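Section 7. Setting up the tray station and the wrist camera

This section is for the person who prepares the Alar sorting cell for work with panel switches, and for the person who looks after it later. It is supposed that the robot arm is already fixed to its base, that the controller starts without faults, and that you have read the safety section. If the arm was moved to another table, begin again from 7.1, also when the table looks the same as the old one.

7.1 Before you begin

You will need:
the hexagon keys from the drawer of the Pleder cabinet
a clean cloth without loose threads
the height gauge, 150 mm
the green tray
a few panel switches of the types you will sort, at least one of them with a mushroom head
the service key for the controller

CAUTION. Work on the fingers and on the camera only when the arm is stopped and the drive power is off. The camera stays powered from the controller, so its picture on the screen does not tell you that the drives are on or off. Look at the drive lamp on the controller door.

7.2 Checking the gripper fingers

1. Turn the service key to HOLD and switch off the drive power.
2. Wipe both fingers with the cloth, on the inner faces first. Do not use solvent.
3. Look along the fingers from the side. The upper edges must be level with each other. If one finger stands out, loosen the screw on its bracket by half a turn, press the finger back against its stop and tighten again.
4. Try each bracket screw with the key. It should not move under normal hand force.
5. Push the camera cable back into its clip and check that it has a free loop at the wrist.
6. Switch on the drive power, turn the key to MANUAL and open and close the gripper several times at the slow speed. Both fingers should arrive in the middle together.

NOTE. If one finger arrives later than the other, the fault is most often in the joint and seldom in the drive. Clean the joint before you order any part.

The bracket screws are to be checked again after every 1000 picks. The controller keeps the number and shows a yellow message when it is time. Please do not clear the message before the check is made - the next shift has no other way to see it.

7.3 Preparing the table

The table top must be matt and of one colour. A glossy top gives a second picture of the switches, and the program will sometimes try to pick this reflection. If you must replace the top, order it from the Tuvgate store under the same surface code and do not paint the old one.

1. Remove all tools, cloths and papers from the working area.
2. Wipe the top and let it dry fully.
3. Set the room lamps as they will be during work. If there are window blinds, close them.
4. Move the arm in MANUAL to the point named TRAY VIEW.
5. Put the height gauge under the fingers. The distance from the finger ends to the table is 150 mm. Correct it with the Z keys and save the point.

7.4 Placing the tray

The tray has no holder on this table. The program finds its edges each time, so it may stand a little turned, but the whole rim must be inside the camera picture. Do not try to make the tray exactly parallel by hand between the fingers; it costs time and brings nothing.

1. Put the tray down flat, near to the middle of the camera picture.
2. Check on the screen that all corners of the rim are seen and that the fingers do not cover any part of it.
3. Press FIND TRAY. A thin line is drawn along the rim. If the line leaves the rim at any corner, move the tray a little and press again.
4. Look for glare on the tray floor. A small bright spot in a corner does no harm. A spot which lies over a switch, or goes across the middle of the floor, must be removed by turning the tray or by moving the lamp.
5. Lay two switches in the tray on their sides. Leave a gap between them, so that one finger can go down without touching the other switch.
6. Stand the mushroom-head switch upright on the table to the right of the tray. Leave a wide free space between this switch and the rim.

When these steps are finished, compare your own screen with the view below. The two switches lie with their metal button ends turned to each other, one almost straight and the other a little turned, and this is accepted by the program. The tray is a few degrees out of square and this is accepted too.

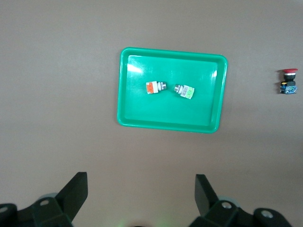
Jaunzems Automation - Cell Service Department

If the fingers on your screen stand much higher in the picture than in this view, the camera has turned in its holder. Go to 7.6 before you continue. If only the tray is in another place, there is nothing to correct.

CAUTION. The switch with the red mushroom head is a work part. It is not connected to the controller and it will not stop the arm. The real emergency stop of the cell is on the front of the Pleder cabinet, at hand height. Show this difference to each new operator on the first day, with the hand, at the machine. Never put a work part of this kind on the cabinet or near the operator panel, not even for a moment.

7.5 Teaching the part types

Every type of switch must be shown to the program one time in each position in which it can lie. For the switches lying on their sides this means the position with the label block to the left, and the position with the label block to the right. For the mushroom-head switch it is enough to show it upright.

1. Open the page PARTS and enter the service code 1758.
2. Choose NEW TYPE and write a short name. Use the colour of the label block in the name if the housings are alike, for example ORANGE or GREEN. The program reads the colour well, but it does not read the small print on the block.
3. Press LEARN with only this type in the tray. Take the other switch out and hold it well away from the camera.
4. Mark the two grip faces on the screen. They must be on the housing. Do not mark the metal bezel, where the fingers slip, and do not mark the label block, which can come loose.
5. Turn the switch round and press LEARN again.
6. Save, and repeat for the next type.
7. For the mushroom-head switch, mark the grip on the base block, below the collar. A grip on the cap can turn or press the head, and the part may then be put down in the wrong state.

NOTE. A switch that stands upright throws a shadow on the table. With a strong lamp from the side, the program may join the shadow to the part and make the grip too wide. In this case lower the value SHADOW by one step and learn the part again. Do not lower it more than is needed, or dark base blocks will be lost as well.

7.6 Correcting the camera

This work is needed when the camera was hit, when the fingers were changed, or when picks are always beside the part in the same direction.

1. Switch off the drive power.
2. Loosen the clamp of the camera holder until the camera can be turned with two fingers.
3. Watch the screen and turn the camera until the left and the right gripper finger come into the lower corners at the same height. Between them the table must be seen freely.
4. Tighten the clamp a little on one side, then a little on the other side, and look at the screen again. The camera likes to turn in the last moment.
5. Switch on the drive power and make FIND TRAY.
6. Make a trial pick in MANUAL at slow speed, with one switch only. Stop when the fingers are beside the housing and look from the front and from the side.

If the fingers are still beside the part by more than the width of the bezel, do the camera calibration from the controller manual. Do not correct the error with the pick offset. It will be right in one place of the tray and wrong in all others.

7.7 First run

1. Clear the hands and tools from the table and close the guard.
2. Turn the key to AUTO and choose the slow speed.
3. Start the program and keep one hand near the emergency stop on the cabinet.
4. Let the arm make one complete round with all parts.
5. If every part was put down in its place, choose the normal speed.

When a pick fails, the arm goes up to TRAY VIEW and waits. Open the guard, lay the switch free with a gap on both sides, close the guard and press CONTINUE. If the same type fails again, teach this type once more from 7.5. If all types fail, look first at the lamps and at the cleanness of the camera glass, and after this at the fingers.

Write each change of a point, a part type or the SHADOW value in the cell book, with your name. For questions on this section ask Kęstutis Jõgi at the service department, and have the page from the cell book at hand when you call.

Section last changed: December 2023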